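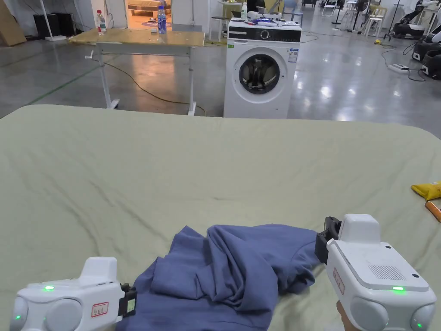
Laundry should not be promised to anyone yet, Analyn Javier told the opening session on Monday, and a machine that folds one shirt well may still be of little use to a household with a full basket.

The remark set the tone for the release of the Trinthorpe Household Work Review, which asks how much ordinary work in homes and small shops can be handed over to machines at present. The review finds that progress is real and uneven. Of the 18 chores it considered, three were judged ready for supervised trials in homes. Folding clothes, making beds and putting away mixed groceries were all left off that list.

"We were asked a plain question and we have tried to give a plain answer," said Othmane Lahlou, director of the Trinthorpe program. "A machine can wipe a clear bench. Ask it to deal with a T-shirt that has been dropped in a heap, and the answer depends very much on the heap."

Soft items receive the longest chapter. Clothing and bedding change shape each time they are touched, and the review notes that a method learned on one fabric often carries over poorly to another. The chapter draws on about 4,000 recorded attempts at laundry tasks, many of them carried out by people working with hand-held grippers so that the movements could later be studied and taught to a machine.

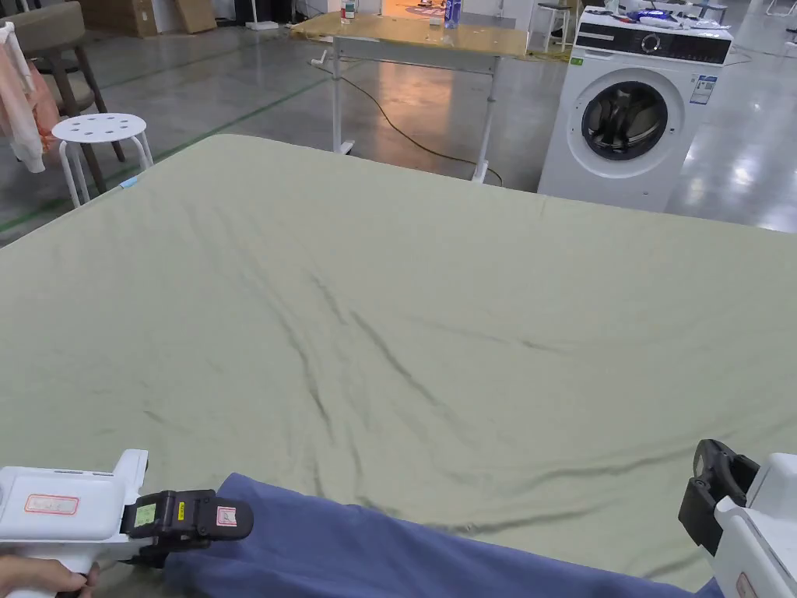 Laundry work with hand-held grippers, blue fabric on a green sheet.

Shop-floor work was assessed separately with Doucet, a homewares retailer with stores in Varkport and Skurkden. Staff there were asked which duties they would gladly give up. Flattening cartons and moving stock from the back room were named most often. Refolding towels on display came next, although store managers doubted that a machine could keep pace on a busy afternoon.

Begoñe Garrido, operations manager at Doucet, said the company would go ahead with a carton-handling trial at its Varkport store in April. No change to rostered hours is planned during the trial - a condition the company agreed to with staff beforehand.

The review recommends that suppliers publish the time taken for each chore, along with the number of times a person had to step in. It also asks that demonstrations be labelled clearly where a human operator is guiding the equipment.

Copies of the review are available at no charge from the Trinthorpe office. A second report, covering kitchens and dishwashing, is in preparation.

Media enquiries: Emiliano Cuesta, Trinthorpe communications office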